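Product Review: Dollow Children's Tableware Set

Reviewed for the Skirstead Family Resource Center by Caradog Jenkins, Equipment Adviser

The Skirstead Family Resource Center reviews items of everyday equipment for nurseries, playgroups and home child care providers in its membership. The present review concerns the Dollow tableware set, a range of plastic cups, bowls and plates intended for children from 2 years of age. The set was bought at the ordinary retail price from Shboul, a catering supplier, and was in daily use at our Pladeck site from January to May.

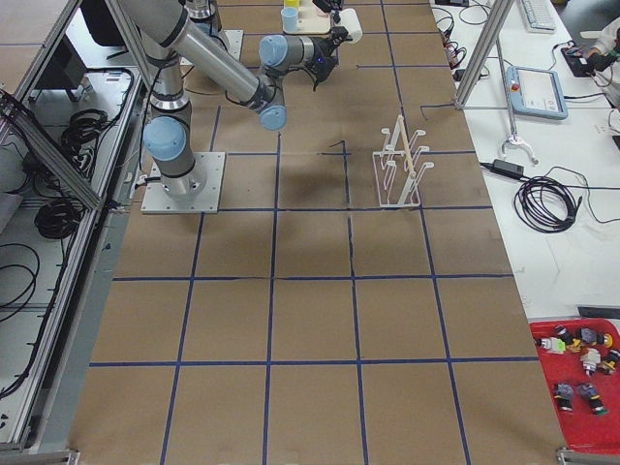 Member settings have asked for guidance on tableware more often than on any other subject this year. The main complaints about existing sets are staining, rims that become rough after repeated machine washing, and pieces that do not stack once they have warped. The review was planned with these points in mind, and the kitchen staff at Pladeck kept a written record throughout.

Washing was the most demanding part of the trial. Each piece went through the commercial dishwasher at least once a day on the standard cycle. The cups kept their shape well. Two of the bowls developed a slight bend in the base and rocked when placed on a flat table, although they remained usable. Tomato sauce left a faint orange mark on the lighter plates, and soaking overnight in baking soda removed most of it. Printed decoration on the plates had begun to fade by the end of March.

The cups received the most favorable comments. The walls are thick enough that a child can grip them firmly without squeezing the drink over the top, and the rim is smooth. Tomos Humphreys, who supervises the lunch period, reported fewer spills than with the taller cups used previously. He also noted that younger children found the full-size cup heavy when filled, and staff soon adopted the practice of filling it halfway.
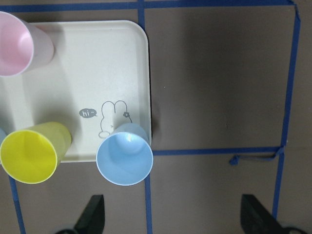
Storage requires some planning. The cups nest closely when dry but tend to stick together if they are put away damp. The plates have a wide rim and will not fit the narrow racks found in many older kitchens. Settings with limited shelf space should measure before ordering.

The price is $41 for a standard set, with replacement pieces sold singly. The supplier charges for delivery on small orders, and members may wish to order jointly with a neighboring setting. One order for replacement bowls arrived incomplete, and the missing items were sent without charge after a telephone call.

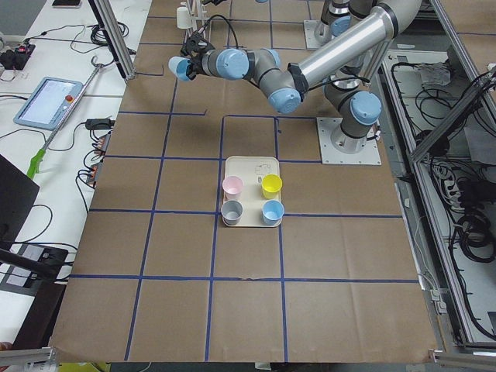

The instructions supplied with the set are brief. They do not state whether the bowls may be used in a microwave oven, and the Center advises members not to do so until the manufacturer has given a clear answer in writing.

The Dollow set is recommended for playgroups and small nurseries serving cold meals and snacks. Settings that serve hot food every day should consider buying the cups alone and choosing a heavier bowl from another range. Members who would like to inspect the trial set may do so at the Pladeck office by arrangement.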